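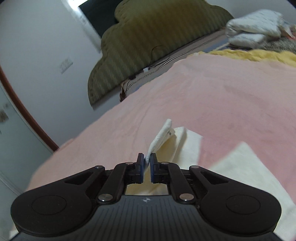
I have strong feelings about tea towels, and the strongest is that most of them are useless. I mean the ones you get for Christmas, with the lighthouses and the scone recipes and the map of Tasmania. They're printed on one side with something that feels like paint, and they push the water around the plate until you give up and put the plate away damp. Give me white cloth, like the bit at the top of this page with its edge rolled over, with nothing written on it and nothing to commemorate. I'd swap my whole drawer for a stack of it. I've been saying this to anyone who'll stand still for the best part of a year now, so I may as well write it down and let my family eat in peace.

It started when we moved to Hillamura, which has a population of 3,193 according to the sign and a very good op shop according to me. The house came without a dishwasher. There was a gap where one had been, and a tap sticking out of the wall, and we said we'd get to it. We haven't. So I went from drying up two or three awkward pots a night to drying up everything, every night, and you learn a lot about your linen when you do that. Mostly you learn that you've been keeping souvenirs in the third drawer down and calling them equipment.

I went through the lot one wet evening in February (it was stinking hot, and then it rained sideways, and there was no going outside). I had a royal wedding. I had a cricket ground. I had one from a winery in Drevinik, a place I've never been to, with a poem on it. I had a linen one so stiff it could have stood up and dried the dishes by itself. There were 11 I'd have called my good ones, and of those there were 2 that could dry a wine glass without leaving it looking like a bathroom mirror. Both were plain. Both were old, too, and had gone thin in the middle, and one had a scorch mark on it from a previous life.

Now, I can hear the objection, because my sister-in-law has made it at volume: you're not supposed to use the nice ones! They're for show! You hang them on the oven door! And I do understand that. I like a pretty thing on an oven door as much as the next person. But then we should call it a picture and hang it up properly, and leave the word "towel" out of it. A towel has a job. If I bought an umbrella and was told it was mainly for indoors I'd want my money back.

I think what's happened is that the tea towel got turned into a present. It's flat, it's light, it goes in the post for the price of a big letter, and you can't get the size wrong. It's the perfect thing to buy for someone you don't know very well. Every gallery and botanic garden and country bakery in the land has worked this out, and good luck to them, they need the income. The trouble is that the person choosing it is looking at the front of it in a shop, folded in a square with a ribbon round it, and that's a terrible way to choose something whose whole purpose is to be wet and scrunched up in your fist. You'd never buy a saucepan because of what was written on the lid.

And the cloth gets chosen to suit the printing. A smooth, tight, slightly shiny cotton takes a crisp picture, so that's what they use, and a smooth, tight, slightly shiny cotton is about as thirsty as a raincoat. The stuff that soaks up water has a looser, softer weave, and a lighthouse printed on it comes out looking as if it's in fog. I'd be perfectly happy with a foggy lighthouse. I'd be happier with no lighthouse.

People will tell you to wash them a few times first. I've done that. I've boiled them, I've done the vinegar, I've left them on the line for a week until the neighbours started making remarks. A decent plain one does come good after half a dozen hot washes, that's true, and it keeps getting better for years. The printed ones just get sadder. The ink goes, the scone recipe turns into "225 g self-rais" and then a sort of grey cloud, and underneath it the thing still won't dry a spoon.

Then there's white. I know, I know, it shows everything. Beetroot, tea, whatever my husband does with turmeric. But I've come round to thinking that's the best part of it. A white cloth tells you when it's dirty. A navy one with a busy border of kookaburras can carry on for a fortnight, looking lovely and smelling like a wet dog, and you'll be wiping your forks with it the whole time. With white you look at it, you pull a face, and you chuck it in the wash. And you can wash it as hot as you like! There's no colour to lose. My gran soaked hers in a bucket in the laundry overnight and they came up like snow, and she didn't own a single one with a joke about wine on it.

I'll admit there are things to be said about edges, too, and I've become a bore on the subject. A cloth that's been hemmed with a mean little line of cheap thread will pucker up after the second wash, and after that it never lies flat again, and you're ironing tea towels like a woman in an advertisement from the fifties. A good hem stays soft and doesn't scratch the glasses. I now stand in shops running my thumb along the sides of things. I was asked in a homewares place in Stendau if I needed any help, in the tone of voice that means please stop doing that.

That same shop, I should say, had one plain white tea towel among what must have been a wall of printed ones, and it was the most expensive thing on the wall. It came in a little cardboard sleeve and it was called "heritage". I was so cross I walked around the block. We've got to the point where the ordinary item, the one every kitchen had a pile of, is sold as a luxury to people like me, while the novelty is what you get for nothing. I drove nearly 45 minutes home with the windows down, muttering.

What I did in the end was go to a catering supplier, the sort of place with a roller door and a counter where they look at you as if you've come to the wrong address. They sell them in bundles to cafes and pubs. They were cheap, they were dull, they'd been cut a bit crooked, and I've loved every one of them. They hang on a hook by the sink and there's always a dry one because there are enough of them. You use one for the glasses and then another for the pots. You put one under the chopping board, you wrap the lettuce in one and whirl it round your head on the back step (highly recommended, mind the cat). You do not feel you're wiping up gravy with the Royal Botanic Gardens.

I haven't thrown the others out. I'm not a monster, and some of them were given to me by people who are going to read this. A few have gone to the op shop, where I notice they sell very well, presumably to be given to somebody else at Christmas. The cricket ground is lining a drawer. The poem from Drevinik is on the wall in the loo, in a frame, and it looks terrific there, and visitors come out quoting it.

So if you were wondering what to get me this year, a bundle of plain white ones from the catering place, please, and you needn't bother with the ribbon. I'll even dry up while you're here.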